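Gronby Talk Show Transcript Index: Data Card
Version 2, released 4 Feb 2023
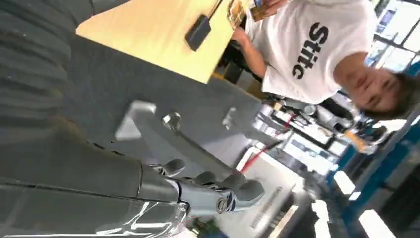
The Gronby index lists guest appearances on the late-night program Renaud Tonight, broadcast by Jundden Television. It is intended for the study of celebrity interviews, including the stories guests tell and the projects they come to promote.

Contents
The release contains 683 interview records. Each record gives the episode number, the guest's occupation, the stated reason for the visit, and a transcript of the conversation. Musical performances and opening monologues are excluded.

Format
Records are supplied as plain text, one file per interview, encoded in UTF-8. Speaker turns begin on a new line. Laughter and applause are marked in parentheses.

Quality
Transcripts were prepared by Grarkent Captioning. A sample of 100 records was checked against the broadcast audio, and corrections are listed in the change log. Names of songs and films were spelled as in their official releases.

Known limitations
Interviews cut for time are indexed in their broadcast form only. Episodes aired in December are underrepresented.

Access
Requests should state the purpose of use. Redistribution of full transcripts is not permitted.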